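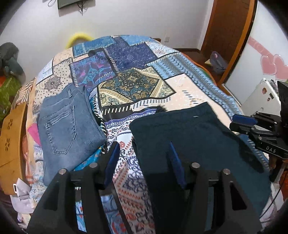
Jeans folded, teal-black pair beside them, also folded. Bed used as the folding surface.

Folding pants for a shallow drawer: lengthwise first or crosswise first?

owusu_flats
Posted 6/8/19
I moved from a closet rod to a dresser and now everything that used to hang has to fold. The dresser is a Stasik with low drawers. Shirts are fine. Pants are the problem. The jeans make a thick lump on the folded side and the drawer catches on it when I pull it out. The dark pair has a wide waistband that won't lie in line with the legs, so the stack leans.

Current method: lay the pants on the bed, back facing up, one leg over the other, then fold crosswise. Looking for a method that gives an even thickness. Not looking for a different dresser.

hemline_dk
Your lump is on the folded edge, as you can see on the jeans. Denim doesn't crease under its own weight, so it rolls over into a tube. Press the edge flat with your forearm, working from the waistband toward the hem, before making the next fold. Then fold crosswise in thirds. Halves and halves again gives you a harder bend in the middle and the middle is where you get the height.

tallboy77
Disagree on thirds. Thirds puts the waistband, which is the thickest part of the garment, on top of the thigh fabric. If you fold hem to just short of the waistband and leave the band outside the stack, it never gets doubled. Then one more fold and you're done. I stop the hem at the bottom of the back pockets.

hemline_dk
Then you have a packet with one fat end and one thin end. That is the leaning stack he already has.

tallboy77
Alternate the direction of every second pair. Band left, band right. It levels out.

hemline_dk
It levels out until you take one from the middle.

Marisol Ospina
I did linen handling at a small hotel for 10 years and now I only fold my own, so take this for what it's worth. Two separate problems are being mixed together here.

Jeans: the crotch seam makes a point that sticks out past the leg when you lay one leg over the other. Tuck the point in first so the long edge is straight. Most of the bulge people complain about begins there. After that I don't think it matters a great deal whether you use thirds or halves.

The dark pair: a wide waistband is usually cut with a curve, so the front and back edges don't match when you fold them together. Don't try to make the band line up. Line up the legs and let the band fall where it falls, then fold the corner down onto the seat. It will look wrong until the crosswise folds cover it.

owusu_flats
The corner is what was getting me. I kept lining up the band and then the legs came out diagonal. Tried it your way with the teal pair and it is noticeably squarer. Will measure the jeans tonight.

quarterinch
Side question. Are you folding on top of the bedspread? A made bed is a poor surface for this. It gives under your arm, so you can't press an edge flat. I use a table with a towel on it.

owusu_flats
Yes, on the bed. No table in the apartment is long enough for a full leg. The bed is the only flat place where I can put down two pairs at once.

quarterinch
Ironing board, then. Long and narrow, the height is right, and the leg hangs off the end if it has to.

Marisol Ospina
The bed is fine if you pull the spread tight first. I'd worry more about the height. Low beds are hard on the back if you are doing a full load.

pell_and_bolt
Off topic, but is that bedspread pieced or printed? I can't decide from the picture. The dashes between the squares look like big stitches.

owusu_flats
Printed. It's one layer of cloth on the face, made to look like scarves sewn together. The dashes are part of the print. Came from Uramholm in January. I wanted it mainly for the indigo parts.

pell_and_bolt
Thanks. If it's a print you don't have to worry about pressing on seams. On a pieced quilt I would not fold denim, the rivets snag.

tallboy77
Back to the drawer. What is the clear height inside? Everyone is guessing.

owusu_flats
153 mm from the drawer bottom to the underside of the rail.

tallboy77
That isn't shallow. You can stand them on edge in that. Fold to a strip, then fold to a rectangle a little shorter than the drawer, and file them upright. Then the lump goes to one side and it doesn't catch on anything.

hemline_dk
I'll agree with that one. Fold goes up, loose edges go down. Use a divider or they slump when the drawer is half empty. The Dristier ones are spring-loaded and hold well enough, though the foam ends come off.

quarterinch
Cut cardboard works too.

owusu_flats
Results. Jeans with the point tucked and the edge pressed: 2 cm less at the thickest spot, measured with a ruler laid across the top. Filed upright, fold up, they clear the rail. The teal pair went in behind them. I have cardboard for now and will look at the dividers later. The second drawer is sweaters and I have not started on it.

hemline_dk
Sweaters flat, not upright. Start a new thread for that one, there are strong opinions.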